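Cuaderno de taller, Prorcombe. Banco de plegado
2025-02-01
Anota: Úna Corrigan. Revisión pendiente de Fergal.

Objeto de la sesión

Seguir con el plegado de prendas de punto verde. Interesa el doblez superior: ancho, arrugas que deja en el cuerpo y comportamiento de las mangas cortas al extender. Lo de los pantalones queda para cuando Brophy mande el lote.

Material

Lote de camisetas Stukach, 15 piezas, verde oliva según albarán. Se usan 6; el resto se queda en la bolsa sin desdoblar. Theerawat las sacó ayer y no las planchó, así lo acordamos: queremos la tela como llega.
Mesa blanca de esquinas redondeadas, limpiada con alcohol antes de empezar. Sin mantel ni fieltro. Con fieltro el punto se agarra y el arrastre ya no es comparable con lo anotado en los cuadernos viejos.
Regla de acero de 400 mm, pinzas de la ropa para separar las piezas medidas, cinta de carrocero.

Procedimiento

El de siempre, con un cambio en el paso 3.

1. Prenda sobre la mesa, sin alisar a mano.
2. Localizar la orilla superior y separar capas si vienen pegadas. Si no se separan a la segunda, se anota y se sigue.
3. Volver la parte de arriba sobre sí misma hasta formar un rulo grueso y tensarlo en horizontal, sujeto por los dos extremos. El cuerpo queda colgando y descansa en la mesa. Antes se doblaba primero en plano y se tensaba después; Dymphna propuso el orden inverso y es el que se prueba ahora. 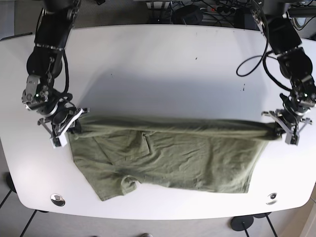

4. Bajar el rulo hasta apoyar, manteniendo la tensión. No soltar un extremo antes que el otro.
5. Comprobar mangas. La que quede hecha un tubo se deja como está y se apunta el lado.
6. Segundo doblez, de abajo arriba, y medir.

Observaciones

La línea superior queda bastante recta con la tela tensada. El problema está debajo. El punto es blando y el cuerpo arrastra arrugas que no desaparecen al bajar; se aplanan algo, pero vuelven con el segundo doblez.

Pliegue en el lado izquierdo: se forma una solapa rectangular, una capa encima de otra, que a primera vista parece un bolsillo. Estas camisetas no llevan bolsillo según la ficha. Lo apunto porque Brendan lo registró como bolsillo en la hoja de enero y hay que corregirlo. Propongo llamarlo «solapa lateral» en adelante y no inventar más nombres.

Manga corta: asoma hacia abajo cerca de la esquina inferior izquierda, recogida en tubo. Si se dobla encima sin abrirla, el bulto se nota en el paquete terminado. Medido con la regla sobre la pieza doblada: 9 mm de diferencia entre el lado de la manga y el contrario. Demasiado para apilar. Repetir la medida con la manga abierta antes de sacar conclusiones.

Tela amontonada: cuando la pieza se recoge en un punto en vez de por la orilla, los pliegues se cierran unos sobre otros y se pierde la referencia del borde. Para buscar la orilla hay que volver a extender. No merece la pena tirar de un pliegue suelto a ver qué sale; lo único que se consigue es girar la prenda.

Color. En los pliegues en sombra el verde tira a oliva oscuro y en las zonas más finas se ve mucho más claro, casi translúcido. Quien clasifique por color que no lo haga con la tela arrugada. Fergal pregunta si el albarán está mal y nos han mezclado tonos. Comprobar etiquetas cosidas, no la bolsa.
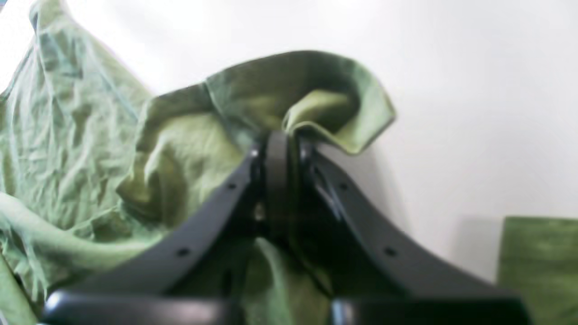
Fig. 2. Tela verde clara arrugada, vista de cerca. Oliva más oscuro en los pliegues en sombra.

Incidencias

La cinta de carrocero deja residuo en la mesa. Retirada con alcohol, pero no usar más para marcar la posición de partida. Theerawat sugiere lápiz blando; probar en una esquina.
La regla tiene el canto del cero mellado. Se ha medido desde la marca de 10 y restado. Pedir otra.
La hoja de medidas que circula por correo es la antigua y no tiene columna para la manga. La nueva está en la carpeta Skoltuvano, junto a las fichas de tejido.

Pendiente

Dymphna: escribir el paso 3 en limpio, con el orden nuevo, y quitar de la pared la versión vieja.
Brendan: corregir «bolsillo» en la hoja de enero.
Fergal: llamar a Stukach por las etiquetas y preguntar de paso el gramaje, que en el albarán viene en blanco.
Yo: repetir la medida de espesor con manga abierta y con manga en tubo, misma pieza, mismo lado. Añadir columna «solapa lateral sí/no».

El lote grande no se abre antes de abril. Las piezas usadas quedan en la balda de abajo, con pinza; no mezclarlas con las de la bolsa.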